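The **Pledeo** is a hand-held gripper kit made by Ernisero, a small firm founded by Dilwyn Kemeys and Hertta Kokkonen, and it is used to record everyday handwork so that robot arms can later be taught the same motions. It is sold as a pair, one gripper for each hand, and the whole kit comes packed in a padded case with chargers and a short printed guide.

## Design

Each gripper weighs 178 grams more than the earlier Yoon model, and most of that went into a sturdier housing, a change that longtime users have been quite happy to live with. Two fingers open and close as the user squeezes, and a camera on the tool records what they reach for. The fingers can be swapped by hand in a minute or two — no tools needed — and the kit includes spares.

## Use in the home

Ernisero has always liked to see the kit used in real living rooms, among the things people happen to own. Jewelry is a favorite subject, being small, shiny and apt to slide away just when you think you have it. In a typical sorting session, bracelets and chains are moved between a tabletop and a tray, and the user is asked to work slowly and keep both grippers in play.

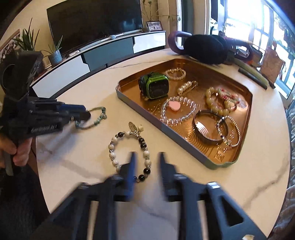
## Service plan

Buyers may add a yearly plan called Skolumwood, which covers 80 hours of recording review along with repairs to the fingers and housing. Efa Nicholas ran the plan in its first year, and owners still speak kindly of her patient notes on their recordings. Loaner grippers are sent out for repairs that take longer than 30 days.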